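How to lay out a small tea tray for a winter afternoon

Tuesday, October 26, 2021 · 4 comments · 2 shares

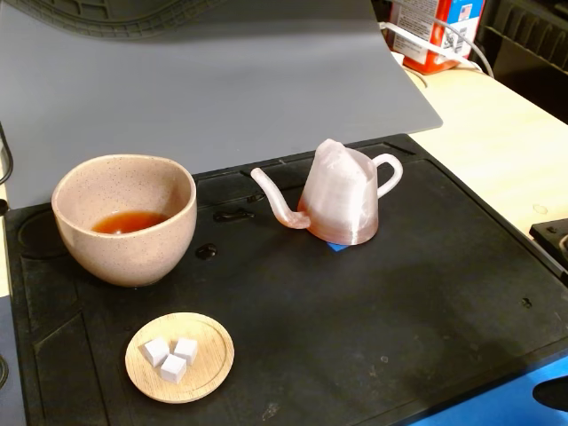
I love a proper tea break, and as soon as the clocks are about to change I start laying mine out on a mat again. It takes no time, it makes a plain mug of tea feel like an occasion, and you almost certainly own everything you need already!

What you need

A mat that grips
A teapot, the smaller the better
A deep bowl or a wide cup
A little plate with a raised rim
Sugar cubes
Loose tea, black or rooibos

1. Put the mat down first. Mine is black and a bit rubbery, so nothing skates about when I pour, and pale crockery looks gorgeous against it. A folded tea towel will do the job too.

2. Warm the bowl. Swirl some hot water round it and tip it out. Stoneware bowls can be thick and they steal heat from the tea very quickly.

3. Brew in something food-safe. Lots of the sweetest little pots are really ornaments, and anything 3D-printed should stay one unless the maker says it can take boiling water. I brew in an old brown pot in the kitchen, strain it into a jug and bring that to the table. The pretty pot still gets its place on the mat – it sets the mood.

4. Pour less than you think. A shallow pool in the bottom of a deep bowl smells wonderful, cools to drinking heat in a couple of minutes and lets you see the colour. Reddish orange is what I'm after. If it has gone properly brown, take a minute off next time.

5. Give the sugar its own plate. I used to leave it in the box, and what a difference a small round wooden plate makes! Keep it dry, wipe it with a damp cloth afterwards and never soak it. The rim stops the cubes wandering off.

6. Turn the spout towards the bowl, with the handle facing your pouring hand. Left-handed? Swap the whole lot round.

For colours, I stick to pinks and beiges with one bit of pale wood. Speckled glazes are brilliant because they go with nearly everything (and hide tea marks). In December I add a saucer of orange peel and a candle, and that's as fancy as it gets.

Comments (4)

teaandtoast: Tried this with a cereal bowl and it was lovely. Why have I never warmed the bowl before?

Umarska: Does rooibos need longer than black tea?

Author reply: Yes, give it five minutes or even a bit more – it doesn't go bitter.

potty_about_pots: My wooden plate went furry after one soak, so please do listen to step 5!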